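About us

Cusstead is a small company for office cabling and tidy workplaces. We started in Clirninness with 3 people, and now we are 25. In April we opened a second workshop in Iromden.

Our work is the part of the room which most visitors do not look at: the wall plate, the cord along the baseboard, the power adapter on the floor. We label, shorten and fasten – and we leave a drawing of every outlet. For our client Van Beek we did this in 824 rooms.

You can write to us in English or Dutch.

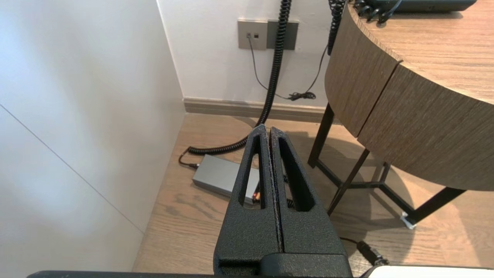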